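Robot drops or flings things in a simulated sink: how to find the fault and fix it

If your simulated arm works beautifully over an open counter and then goes to pieces the minute it has to reach down into a basin, you're in the right place. I spent most of November on exactly this (and quite a lot of tea), so I've written up the order I'd check things in now. It should work for any kitchen setup where the sink is a proper hollow you can put objects in.

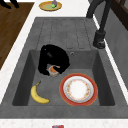

Nicanor Sosa
Simulation and test, Bandale project

The fault first, so you can tell if yours is the same one. Our arm would go down into the basin, close its fingers on whatever it had been told to pick up, and start to lift. Then one of two things happened. Either the object stayed on the sink floor while the controller merrily reported a good grasp, or the object shot sideways as if it had been kicked. On the open counter the same code was fine! Up to 12 runs in every 50 went wrong in the sink, and I was blaming the gripper the whole time.

Before you start, save a copy of your scene file somewhere safe and fix the random seed. I skipped the seed and wasted a Friday chasing a fault that moved every time I pressed go.

Step 1. Turn on the collision shapes

Hide the pretty models and show what the physics engine is really using. In our viewer (we use one called Cinon) it's a tick box in the display menu, yours will have something like it. Look at the sink from the side as well as from the top. What you want is a hollow with separate walls and a floor. What I had was a hollow, yes, but with the floor sitting 5 mm higher than the one being drawn, so every object was starting life very slightly inside something solid. The engine hates that and pushes back hard, and there's your kick.

If your sink shows up as one solid lump with no hollow at all, it's been wrapped in a single convex shape. Break it into pieces: one for the floor, four for the walls, and one for the drainboard if you've got one.

Step 2. Drop things in with the arm switched off

Park the arm well clear, let the objects fall a tiny distance on to the sink floor and leave them alone for 2 seconds of simulated time. Everything should come to rest and stay there. If something creeps or shivers, don't go any further, go back to step 1. Thin flat things are the worst for this, so test a plate even if you never plan to pick one up.

Step 3. Check what "grasped" means

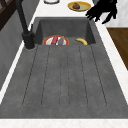

My success check was the second half of the trouble, and it took me far too long to look at it. The Brevix controller we use has a flag that goes true when both fingers report contact, and I'd assumed that meant contact with the object. It meant contact with anything, so brushing the basin wall on one side and the object on the other counted as a lovely firm grip. The banana over by the back wall of the basin is just the kind of target that catches you out, with so little room between it and the stone for a finger to go down. So filter your contacts by name and only count the ones where the other body is the thing you asked for. Then add a lift test: raise the gripper, wait, and check that the object's height has changed too.

Step 4. Make the arm stop when it hits the sink

A simulated arm will happily push into a wall for ever, and a real one will do it just long enough to cost you money. Put a force limit on the downward move and another on the sideways ones, and when either trips, have the arm stop, open, and go straight up. Straight up is important. My first version went home by the shortest route, and from the bottom of a basin that goes through the side of it. Tadeo Salinas spotted that one when he ran my scene on his machine, and he was very nice about it, considering.

Step 5. Run it all again with the same seed

Do the full 50, log every trip of the force limit, and keep the failures. After the changes I was down to 2 bad runs, both on a target hard up against the wall, and both stopped cleanly without anything being flung.

A few odds and ends

If objects still slide out of the fingers on the way up, try friction next, but change the finger pads and leave the objects as they are. You'll lose track otherwise.

Don't make the time step tiny to hide the kick. It does help a bit, but the runs take ages and the floor is still in the wrong place.

We're using the Insaurralde kitchen set, and I've only checked the sink with the grooved drainboard. I haven't opened up the double sink yet, so if you're on that one, start at step 1 and assume nothing.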